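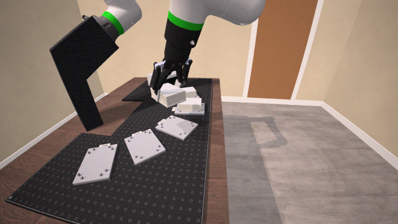

*Karkis cell in simulation: gripper at the blocks towards the far end of the table, empty plates nearer the front.*

# Does it matter where you put the camera? My Karkis project report

My question for this project was a small one. If you train a robot policy on rendered pictures from one viewpoint, how badly does it fall over when you move the viewpoint? And can you buy that back by mixing viewpoints in training, or do you just end up with a policy that's mediocre from everywhere?

I got interested in this last term, when I nudged a virtual camera by accident (I was trying to get a better look at a door hinge, don't ask) and a policy I'd been quite proud of started reaching for bare mat. I wanted to know whether I'd been unlucky or whether it was always like that.

Everything below was done in simulation. I have not tried any of it on hardware and I'm not going to pretend the results carry over.

## The set-up

Karkis is our teaching group's simulated assembly cell. It has a wooden table with a black perforated breadboard on it, flat plates on the breadboard, and a white arm with a black gripper that works on blocks sitting on one of the plates. The room round it is very plain, beige walls and a brown door, and I left it exactly as I found it. I did think about randomising the walls and floor as well, but then I'd have been testing two things at once and would never have untangled them.

The task I used is the block one. The policy has to bring the gripper to the block assembly, close on the top block and lift it clear without dragging the neighbours along. It gets a single rendered picture plus the joint angles, and it puts out the next small movement. The plates get a fresh position and rotation at the start of every episode, so it can't simply memorise a path.
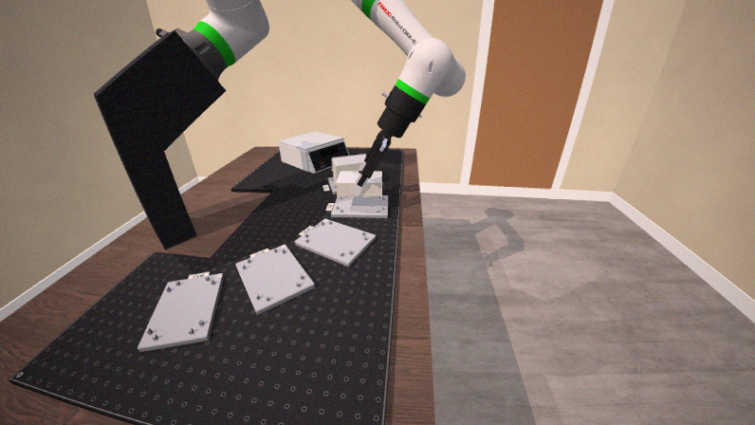

## Collecting the episodes

I generated 800 episodes with a scripted expert. The script cheats, of course: it reads the block poses straight out of the simulator, so it never has to look at anything. Every episode was recorded from four viewpoints at once, which was the nicest design decision I made in the whole project, because it means the comparison is fair. Same movements, same plates, same blocks, only the pictures differ.

The viewpoints were:

- **Low side**, close to table height, looking along the breadboard
- **Near end**, looking down the length of the table
- **High corner**, well above the table and off to one side
- **High far**, like the high corner but pulled back so that plenty of floor gets in

Rendering was slow. I used Bollon for the job queue, and I'd recommend it to anyone doing this next year, but do set the output folder before you start! Mine filled up my home directory one Monday and killed everybody else's jobs on the same node. (Sorry again.)

The other thing that ate my time was shadows. The arm throws a big soft shadow across the floor and my first render settings changed its softness from one viewpoint to the next. I only spotted this after the first round of training, when one viewpoint looked suspiciously good. I threw that round away, fixed the light settings and rendered the lot again. I'm fairly sure the odd result came from the shadows but I never went back to prove it.

## Training

I trained Skumlow, which is the small image policy we used in the robotics module. I didn't change the architecture. There were four single-view policies, one per viewpoint, and then a mixed policy that saw a random viewpoint for each episode. The mixed one got the same number of training steps as the others. That's a bit harsh on it, but giving it extra steps would have been harsh on the rest.

Each policy was trained with two random seeds. I know that's thin. It was what the queue would let me have.

Something I hadn't thought hard enough about was how much the arm hides. I'd picked the high viewpoints expecting them to be easy, as you get nearly the whole breadboard laid out like a map. But a big white arm over a table covers a lot of table, and from the wrong angle the elbow sits right on top of the plates.
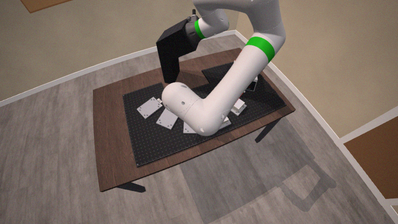

So the policy has to work out what's under there from the bits that stick out, or from what it can infer from the joint angles, and Skumlow has no memory of earlier pictures at all. Once a block goes out of sight it might as well not exist. I watched a lot of failed episodes and this was the commonest pattern: a confident approach, then the block disappears behind a link, then the gripper starts to dither from side to side until the time limit.

## What I found

Moving the camera hurt every single-view policy, and it hurt a lot. Tested on its own viewpoint, each one managed the lift most of the time. Tested on any other, it mostly failed. The pair that swapped best was high corner and high far, as you might guess. Low side was the worst traveller of the lot and also the best at home, so if you could promise me the camera would never move I'd put it low and at the side.

The mixed policy was better than I'd expected. It lost a little against each specialist on that specialist's home ground, and it beat all of them everywhere else. Both seeds agreed on that. They didn't agree on much about the ordering of the specialists away from home, so please don't read anything into that part.

I also held back an extra viewpoint that no policy had trained on, to see if mixing helps with a truly new angle. It did, a bit. The mixed policy got near the blocks nearly every time but its grasps were sloppy, usually closing too early. I'd call that half a success.

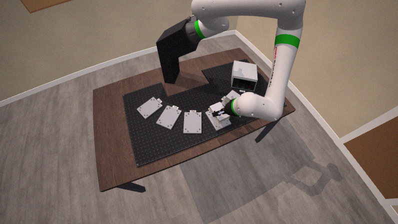
Gaëtan Caron read a draft of the report and thought I was being too kind to the mixed policy. His argument was that four viewpoints in a fixed set is still a fixed set, and the policy could be learning to recognise which one it's in and then behaving like the matching specialist. He wanted to see viewpoints drawn at random from a whole region above the table.

I think he's right to ask. The half-working result on the held-back viewpoint fits his story as well as mine: "near enough" might just be the closest specialist doing its best. My data can't separate the two.

## What I'd do next

Random viewpoints first, obviously. After that I'd like to give Skumlow a short memory, even just a couple of past pictures, as I suspect the dithering would mostly go away. Dr Yatsenko suggested feeding in two views at the same time, which I'd love to try but it would mean rewriting the data loader, and I've met that data loader.

The episodes, the scripted expert and the corrected light settings are all in the Karkis folder on the group drive. The old renders are in there too, marked `do_not_use`. I kept them in case somebody wants to chase up the shadow business properly.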